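How do I get old tape off a pale ribbed surface?

Testolum
Posted 2nd April

I have a light gray storage tub with fine ribs running up and down the sides. A strip of off-white tape has been on one of ours since January and I want to relabel it. I pulled at a corner and it tore. There are 36 of these in the garage and most have tape on them, so I'd like a method that doesn't take all weekend. I don't want to scratch them. Is heat safe?

Negash
Hair dryer on low, held a hand's width away, and keep it moving. Warm one end until the tape lifts, then pull it back slowly, flat against the side. If it tears, warm it again and start from the other end. Whatever glue is left comes off with a little cooking oil on a cloth. Leave the oil on for ten minutes, wipe, then wash with dish soap - new labels won't stick to an oily surface.

Zadel
just use a razor blade, takes 2 seconds

Dondimen
I wouldn't use a blade on anything ribbed. It rides over the high spots and leaves glue in the grooves. I did 78 drawer fronts and bins when we closed the shop and an old toothbrush with dish soap got more out of the grooves than anything else did. Brush in the direction of the ribs. Try any solvent on the bottom first, some of them turn plastic cloudy.

One of mine, very close up: 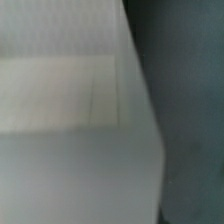
Fine ribs at the top, off-white strip below

For new labels I'd pick a smooth spot if there is one. Tape over ribs only grips the high parts and the corners come up - mine did, anyway. Tie-on tags work too. I got a pack of 100 and still have most of them.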